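Visit report: Zernura open house, Begay site

Zernura opened its Begay site to visitors for an afternoon in June, and I went mainly to see the two-arm sorting work. The sign-in desk opened at 1 p.m. and there were 31 of us on the list, split into two groups. Mine started in the machine shop, which I will skip, and reached the robot room at 2:30.

The job shown there is called Truko. Two arms pick drink bottles off a floor and drop them in a trash bin. Full bottles, empty bottles and crushed ones all count, and they can lie at any angle. Each arm has its own gripper, and both arms can reach the area in front of the bin, where most of the trouble starts.

Our guide was open about the fault that had stopped work in the spring. Both arms went for bottles lying close together. The left gripper closed on the neck of one bottle while the right came down on a crushed one next to it, and the two grippers met. The controller saw the force go up on the right arm and stopped that arm. It did not stop the left one, which kept pulling toward the bin with the bottle wedged between the fingers of both grippers. An operator hit the stop button. By then a gripper finger was bent and a cable on the left arm had torn loose at the connector.

The log showed the left arm had moved for 15 seconds after the right arm stopped. Each arm had its own stop logic, and the link between the two had been switched off during an earlier test and left off. It was on run number 1121, and the runs before it had gone through without contact between the arms. 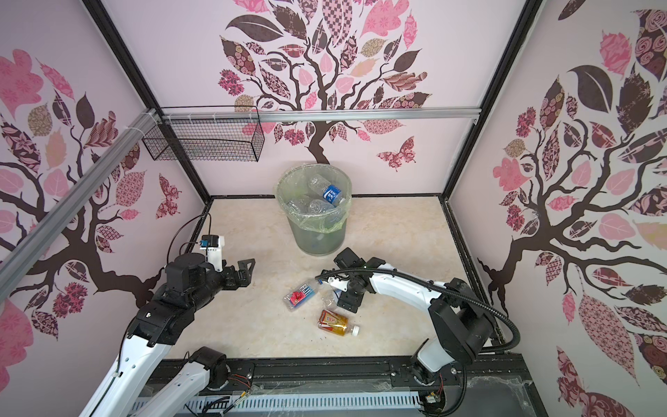

Avard asked why the stop button was needed at all if the arms could feel a collision, and said that at their own plant a stop on one axis takes power off everything in the cell. The guide agreed that this is how it should have been set up here too. The arms are small, he said, and people had gotten used to treating them as harmless.

Three changes were made. A stop on either arm now stops both, and the setting can't be turned off from the operator screen. Only one arm at a time may enter the area in front of the bin when two bottles are close together, and the other waits. Speed near the floor was cut to 70 percent of what it had been. The guide said the waiting costs more time than the lower speed does, and they are still working on the rule that decides which arm goes first.

I asked about full bottles. They are heavier, they roll, and if one slips during the lift it can land on the other arm. Dropped bottles are logged as a separate kind of fault. A leak ends the session until the floor is dry and the wiring has been checked.

There was also a short talk on restarting after a stop. An operator has to look at both grippers and all the cables, then move each arm home by hand control before the program can run again. The checklist is one page. I asked for a copy and was told it would be mailed out with the slides. Mine has not come yet.

The second group was waiting in the hall by 3:15, so the question time was cut short. Coffee was in the front building, and parking is on the north side only.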